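Pravholm opens packing room for school science bags — bookings from May

For immediate release. Pravholm, the school supplies people at Hedatitz, will start packing ready-made science bags for primary classes in May. Orders open Sunday, 9am. First run is 45 bags, one per child, with 2 spare for the teacher.

Why now — teachers asked. Too many loose bits going home in carrier bags, too many coming back short. So one child, one bag, packed by hand, checked twice, name label on the strap.
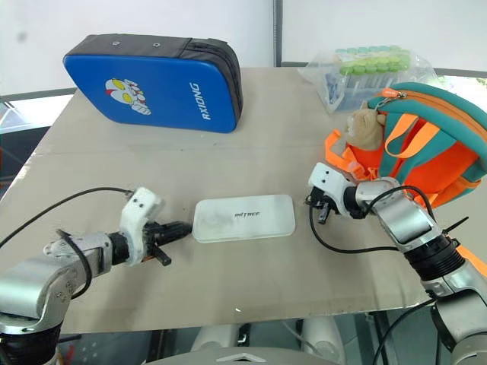

Packing is done on a big table with a plain board over the top, everything laid out before any of it goes in. Bags are child size, nothing grown-up. Teal with a bright orange front is the sort of thing we like, easy to spot on a peg, and the little plush animal on the front helps the youngest ones find there own. Tubes with caps stay racked in clear plastic until the very end. Flat pouches first, always.

"Children look after a bag they like the look of," said Minttu Saarela, who runs packing at Pravholm. "Took us a while to get the order right. Heavy things low, tubes last."

Schools in Hedatitz and Priraritz can collect. Everyone else by post, allow 30 days for the first run please, we are a small team. Refils can be ordered seperately, same form.

To book, ring the Pravholm office, extension 3461, and ask for packing. Have your class size ready — and any allergies, some kits include plasters.

Ends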